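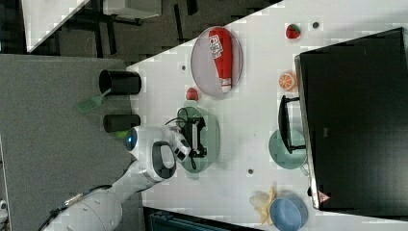
What the arm does all day

So for my project I spent the summer at the Lulten test kitchen in Wotisville, watching a white robot arm learn to clear a table. Plates, bowls, a ketchup bottle, a banana, over and over! The glowing blue light on the gripper is weirdly cheerful and I got pretty attached to it.

What changed for the staff

I talked to 16 people who work there (17 if you count me, and I did wash dishes). Before the arm came in January, everyone took turns clearing. Now one person per shift sets the table up, watches, and writes down every grab that goes wrong. Most of them like it better because it's easier on the back, but a few told me they miss chatting at the sink, and two said all that watching wears them out more than scrubbing did.

What I'd do differently

I logged 400 grabs and wanted 500, but I ran out of days. I also should have asked about pay way earlier, since the new job still goes by the old title and people had a LOT to say about that.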